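Clernusent Shared Workrooms
Monthly walk-through, ground floor and yard - May
Filled in by: Shirin Bahrami

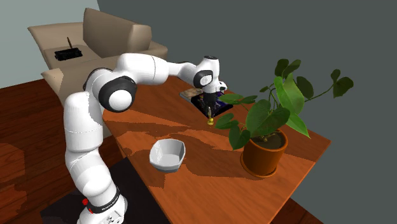
I started at 7.40 in the morning, before the tenants arrive, and finished a little after eleven. The form is the same as last month, only I moved the yard items to the end. Marks are OK, FIX (we do it ourselves), CALL (a tradesperson must come) and N/A. When I write FIX I also write who has it. Please don't change a mark after I sign, write under it.

1. Exits and passages

1.1 Front door opens fully from inside without key - OK
1.2 Rear door opens fully from inside without key - FIX
The door opens but it rubs on the floor in the last part. I had to push with my shoulder. A person with a walking stick or a child would not manage it. The lower hinge has a loose screw, I tightened it by hand and it came loose again. It needs a longer screw or the hole filled. I will do it this week.
1.3 Passage between rooms 2 and 3 clear - FIX
Same comment as in the last two months. Abbasi have their flattened cartons against the wall again. They are very polite about it and they move them when I ask, then after some days the cartons are back. I have now written to them that the next time I will take the cartons to recycling myself.
1.4 Exit signs lit - OK
1.5 Emergency lights, test button held - CALL
The one at the top of the back steps goes out before I count to 23. The others stayed on as long as I held the button. The battery is probably old, but I am not an electrician and I do not open the unit.

2. Fire equipment

2.1 Extinguishers on their hooks, pin and seal in place - OK
2.2 Gauge in the green - OK
The one in the kitchen is near the lower side of the green. I put it as OK because the form asks only if it is green. I would like it checked sooner than the others.
2.3 Service tag readable - FIX
The tag in room 4 has been wiped with something and the ink is gone. I ask the cleaners to please not wipe the tags. I will get the service record from the binder and have a new tag made.
2.4 Fire blanket in kitchen - OK
2.5 Hose reel cupboard not blocked - OK
This was blocked in the last inspection and now it is not. Thank you to whoever moved the bicycle.

3. Electrical

3.1 Switchboard door closes, labels readable - OK
Circuit 9 is still labelled "old heater". The old heater was removed before I started here. I don't know what circuit 9 feeds now and I think we should know. Not a failure on this form, there is no line for it.
3.2 Power boards not plugged into other power boards - FIX
Found in room 3, under the sewing tables. One board into a second board, and a kettle on the second one. The kettle is rated at 2000 watts and the board was warm when I touched it. I unplugged the kettle and left a note. The tenant may use the kitchen for tea, the kitchen is nine steps away.
3.3 Cords undamaged - FIX
The vacuum cleaner cord has tape on it near the plug. Tape is not a repair. I put the vacuum in the store room with a sign on it and we borrow the Prevow one from upstairs until the new cord comes.
3.4 Appliance tags in date - OK
I looked at 37 tags. All are in date. Next testing should be booked early, last year we waited too long for the man to come.
3.5 Safety switches tested - N/A
Done by the electrician only, not part of my walk.

4. Floors, benches and shelves

4.1 No lifted edges, mats flat - FIX
The mat inside the front door curls at one corner. I turned it around so the corner is against the wall. This works for now, but I want a heavier mat. I saw one for 43 dollars which would be enough.
4.2 Floors dry - OK
4.3 Benches stable - OK
I lean on each one with both hands. The long one in room 1 used to move and now is steady, the new feet are good.
4.4 Shelves fixed to wall - CALL
The tall shelf in room 2 is fixed on the left only. On the right side the bracket is there but the plug has come out of the plaster, and there is dust on the floor under it. I took the heavy paint tins from the top and put them at the bottom. Please nobody put them up again. I think it must go into the stud, and I could not find the stud.
4.5 Heavy things stored low - FIX
See 4.4. Also the box of floor tiles on top of the cupboard in the store room. I could not lift it down alone.

5. Kitchen and washrooms

5.1 Hot water not too hot at hand basins - OK
5.2 Fridge seal - OK
5.3 Chemicals in original bottles, closed - FIX
There was a drink bottle under the sink with a blue liquid inside. I suppose it is window cleaner. I threw it away in the proper way. I feel strongly about this one - when I was small my cousin drank from such a bottle and we spent the night in the hospital. Never put cleaner in a drink bottle, not even for one day.
5.4 First aid box complete - FIX
Plasters almost finished, eye wash expired in March. Ordered both. The scissors are missing again.
5.5 Exhaust fan works - OK
Noisy, but it pulls. I hold a tissue against it.

6. Yard

6.1 Gate latch - OK
6.2 Steps and handrail - FIX
The second step from the top has moss on the side where the downpipe drips. I brushed it with a stiff brush and it is better. The drip must be stopped or the moss returns.
6.3 Bins closed and away from the wall - OK
6.4 Outdoor light on sensor - CALL
It does not come on. I changed the bulb and still nothing. In May it is already dark when the evening class leaves, so please do this one first.
6.5 Gas bottles upright and chained - OK
Fumono changed theirs last week and put the chain back correctly.

Open from last month

Cracked pane in the washroom window - done.
Loose handle on the store room - done.
Quote for the downpipe - still waiting. I have called two times.

For the electrician, one visit: 1.5, 6.4, and please ask about circuit 9.
For the carpenter: 4.4.

Signed S. Bahrami
Copy in the binder and one on the kitchen board. If you disagree with a mark, come and see me before noon, I am usually in the small office.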